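Mini tree lights: top down or bottom up?

Rovton37
April 24, 2019
I know, it's spring, but I found a short tinsel tree on clearance and I'm hooked! Do you start the string at the top or at the trunk?
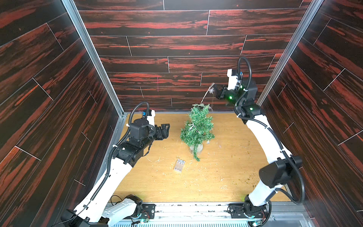 Sara
Bottom up for me — battery box by the trunk, then loose loops. My little green one has a thin white string and sheds bits all over the board, but I love it anyway.

Jutmont
Disagree! Start at the top, or you run out of branches with lights to spare.

Rovton37
Trying both tonight. See you in July with the results!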